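Domestic task automation

Domestic task automation is the use of machines to carry out household chores and closely related light work in shops, laundries and packing rooms. The term covers single-purpose appliances as well as general-purpose manipulators, though in current usage it usually refers to the latter. Dishwashers and washing machines have long handled the cleaning stage of their respective chores; loading, unloading, sorting and putting away are still done mostly by hand.

Scope

Chores are commonly grouped by the kind of handling they require. Floor care needs navigation but little or no grasping, and was the first group to reach ordinary homes. Tidying and storage require objects to be picked up, carried and set down in a particular place or orientation. Laundry folding and food preparation add materials that change shape during handling and are generally treated as the hardest group.

Shop-floor equivalents include restocking shelves, collecting empty containers and nesting baskets or tubs for storage. These jobs are repetitive, but the items vary more than those on a factory line, and fixtures that hold a part in a known position are seldom available.

Stacking and nesting

Nesting one container inside another is a frequent test of manipulation. The inner container must be lowered with its walls clear of the outer rim, and an error of a few millimetres at the gripper becomes a larger one at the far end. Rigid plastic tubs with tapered sides tend to centre themselves. Wicker does not do so reliably: the rim is uneven, the walls flex under load, and loose strands can catch. A grasp at one short end also leaves the rest of the basket unsupported, so that it may tilt or swing when lifted.
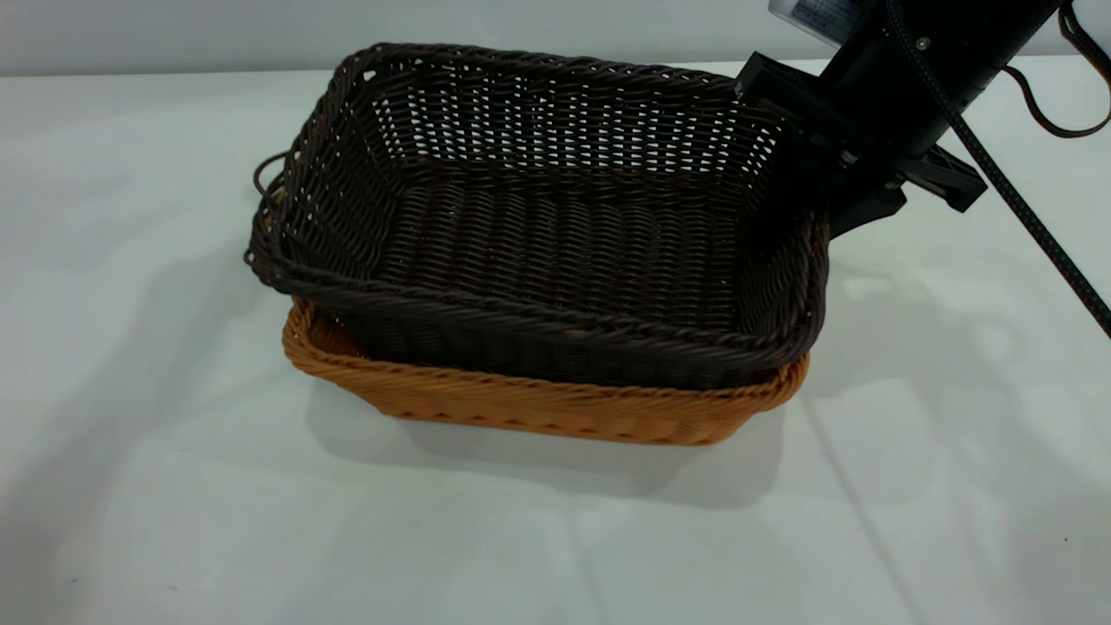
Nonow's reader forum carried a reply from Pikow arguing that stacking trials flatter the machines, as the containers are nearly always empty and the table clear. A basket at home, the reply went on, has pegs, socks and a phone charger in it, and a person would shift those without thinking of it as a separate job.

The objection is a common one. Published trials differ in whether they count a chore as finished when the main object is in place, or only when the whole area has been restored to order. Results obtained under the two rules are not comparable.

Performance

The Choi protocol, used by several small laboratories, scores 26 chores, each attempted 20 times from varied starting positions. A chore is passed only if every attempt ends without human intervention. In the first round run by Plernier, a developer of light manipulators, the machine passed three chores outright and completed at least one attempt in 22. The gap between those figures is typical of the field — occasional success is widespread, dependable success is not.

Speed is recorded separately. Most machines work well below human pace, in part to limit contact forces near people and breakable goods.

Limitations

Open weaves, glossy surfaces and dark colours can degrade depth sensing, and the gripper often hides the point of contact from a fixed camera. Wrist-mounted cameras and force sensing reduce the problem but add cabling and cost. Recovery from a dropped or jammed object remains weak, and in most trials the attempt is simply abandoned.

Household use raises further questions of noise, floor space, cleaning of the machine itself and liability for damage. Commercial laundries and stockrooms, where the layout can be adapted to the equipment, are generally regarded as the more likely early setting.

See also

Bin picking
Deformable object manipulation
Home appliance
Service robot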